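Sadwood Data Collection – Working Group Minutes

Fri 22 March, second floor meeting room, Sadwood site
Present: collection lead, two operators, training lead, hardware support, labeling contact from Trolleck (by phone)
Apologies: scheduling

1. Minutes of the previous meeting

Accepted with one correction. Item 4 should read "rejected episodes are kept for review", not "deleted". The file on the shared drive has been replaced.

2. Actions carried over from February

Wrist camera mount: new screws fitted, thread lock applied. Closed.
Naming of sessions: the operators now use the short form on all stations. Closed.
Backup of raw recordings to the Sidano storage: still slow. The transfer runs overnight and was not always complete by the start of the first session. Stays open with hardware support.
Written start-of-day check: draft circulated, comments received from one operator only. Stays open.

3. Status of the steamer task

The training lead reported that 700 episodes have been accepted for the steamer task. The learning curve on the held-out set is still improving, but most of the gain since February comes from episodes with varied start positions. Repeats of the same layout add very little. The group agreed to stop recording fixed layouts.

Failures in the last evaluation fell into two groups. In the first, the gripper closed too early and pushed the ball across the plate. In the second, the arm reached the ball correctly but lifted before the jaws had closed. The training lead thinks the second group comes from operators who start the lift while still closing. Operators are asked to hold for a moment after closing, so that the two actions are separate in the recorded joint data.

4. Scene layout

Discussion of how much the layout should change between episodes. The current sheet allows the plate, the basket and the lid to move, with the tablecloth fixed. It was noted that the checkered cloth makes it easy to reset to a known layout by counting squares, and that this is also how the layouts became too regular.

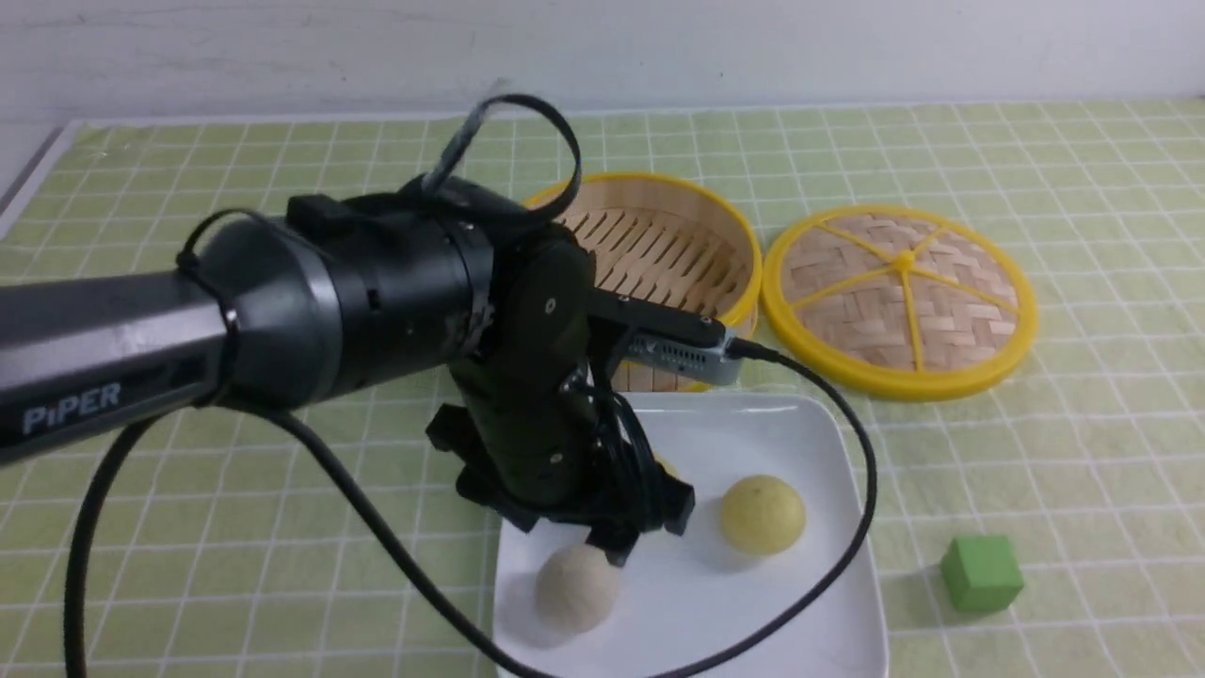

Agreed that operators will place objects by eye from now on and will not align the plate with the grid. The lid may lie anywhere on the cloth within reach of the arm. The basket may be partly hidden by the arm at the start of an episode, provided the ball to be picked is in view of the wrist camera.

The labeling contact asked whether objects that play no part in the instruction, such as the green cube, should be listed in the episode notes. The training lead wants them listed. Trolleck will add a field for this and will not backfill older episodes.

One operator asked for a second tablecloth in a plain color. Supported in principle. The training lead would like the current cloth kept until the evaluation is repeated, as changing both the cloth and the layout rule would make the result hard to read.

5. Cables

Hardware support raised the routing of the wrist camera cable. Slack is needed for full wrist rotation, but a long loop can lie over the plate and come between the camera and the target. There was some disagreement. The operators prefer the slack, having had a connector pulled out twice. The training lead does not object to the cable being visible but does object to it touching the objects during a grasp.

Agreed: any episode in which the cable moves an object is to be marked as rejected, with the reason "cable". Hardware support will try a clip on the forearm and report back. No change to the base cables.

6. Episode review

Review is running roughly 5 days behind recording. The Ó Néill review tool now opens both camera streams side by side, but skips the last frames of some episodes. Reviewers should play the raw file where the release is not shown. The fault has been reported.

Proposal to let operators reject their own episodes at the station, without review. Accepted for dropped objects and cable contact only. All other cases go to review as before.

7. Actions

Operators: pause between close and lift, starting with the next session.
Collection lead: reissue layout sheet without grid positions.
Hardware support: forearm clip; check on overnight transfer.
Trolleck: new field for unused objects.
Training lead: repeat the evaluation once 3 sessions have been recorded under the new layout rule.
All: comments on the start-of-day check.

8. Any other business

The spare gripper fingers have arrived and are in the parts cabinet. One set is to be kept unopened.

Next meeting in 2 weeks, same room.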